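About Us

Hi, and welcome to Skolter Study Center! I started this place at my own dining table with 16 students who all had the same problem: their college kept moving the lab exams and they kept finding out a day late. We rent the second floor of the old Gurnis building now (the stairs are steep, sorry, the elevator belongs to the dentist) and last term 818 students came through for at least one class.

Most of what we do is exam prep for first and second year engineering and pharmacy students. Math, physics, circuits, organic chemistry, and a programming class that fills up faster than I can find chairs for it. Groups are capped at 29. I've been asked to squeeze in a few more every single year and I keep saying no, so please put your name down early if you want the evening slot!

We also have the Phelan sessions, named after the street we used to be on. Those are for anyone retaking a paper. They run from November until the retake exams are over, and you can join halfway through. Bring your old answer sheets if you can get hold of them, even the ones you'd like to burn.

I teach the physics groups myself. I failed my own second-semester physics exam the first time around, which I tell every new batch on day one because it seems to relax people.

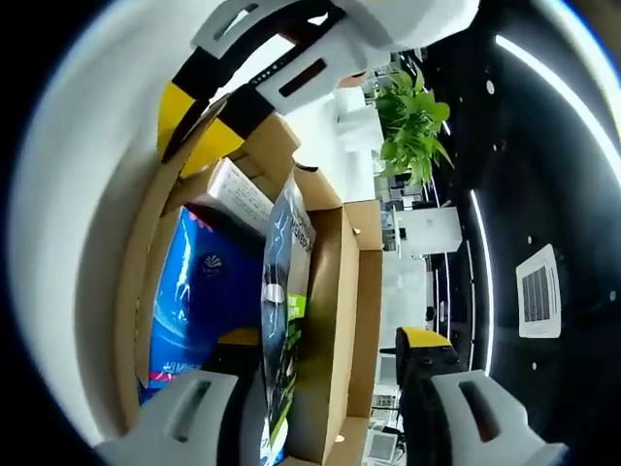
Arkow is our lending shelf, and it's probably my favorite thing about the center. Past papers, lab manuals, drawing kits, some 101 titles at last check, all free to borrow for the whole term. Donations are very welcome and they don't need to look fancy. An open brown cardboard box with the flaps folded back is just fine by me, glossy blue package inside and all, as long as you leave it at the front desk before 6 p.m. with your name on a slip of paper. Lab coats go on the hooks by the door.

Fees are due at the start of each term, and you can split them in two if you ask at the desk. The first class is free in every subject. Come sit in on one and stay for tea afterward!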